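Osel Trim Codes

Paint, trim and wheel codes for Osel passenger cars, collected from door-jamb labels and dealer order sheets.

Maintained by Dorottya Bodnár. Current release: October.

What is in it

The main file, trim_codes.csv, has 900 rows. Each row is one code as it was printed on a car or an order sheet. A second file, wheels.csv, has 208 rows and covers factory wheels only. Both are UTF-8, comma separated, with a header row.

Columns in trim_codes.csv

code: the code as printed, including any leading zero
model: Jelline, Ojala or Nadomex
body: sedan, wagon, hatch or van
year_first, year_last: model years, not build years
kind: paint, seat, dash or headliner
name: the sales name of the color or fabric, in English
source: label, sheet or both
note: free text, often blank

Open leading-zero codes as text. Spreadsheet programs turn 047 into 47, and 47 is a different paint on the early Jelline.

Where the codes come from

Owners send in what they read off the label on the driver's door jamb. Codes from order sheets are typed in by hand and checked against a label when one turns up. Rows where the label and the sheet disagree are kept as two rows with the same code and a note in each. The label is usually right for paint. For seats it is less clear, as Ojala wagons were sometimes finished with whatever fabric the plant had on hand and the label was not changed.

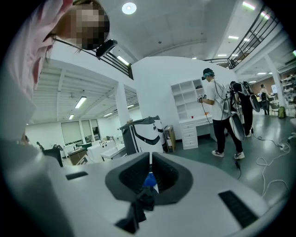

Kelly Fagundes wrote in to say that the Nadomex van should be split by plant, with the two-tone vans getting a row for each half of the paint. Her van has a lower-body code that is printed on its own line, under the main one, and the current file drops it. That will be fixed in the next release by adding a column called code_lower. Existing columns will keep their names and order.

Known problems

Jelline hatch, first model year: 12 seat codes have no name. They appear on labels but not on any order sheet we have.

Ojala: silver and light silver were swapped in older releases. If you downloaded the file before October, replace it.

Nadomex: headliner codes are thin. Most people don't look.

wheels.csv gives diameter and bolt pattern but leaves offset blank for steel wheels.

Limits

The files do not give paint formulas. A code will get you the factory color name, but a shop still has to match a faded panel by eye or with a reader. Special-order cars and repaints are left out. So are export cars, which used a different label.

Sending a code

Give the model, body, model year and the code exactly as printed. Leave out the VIN. One car per message is easiest to handle. We stop accepting batches over 1,000 lines, mostly because they have been copied from parts catalogs.

License

Free to use and change. Please keep the source column if you pass the files along.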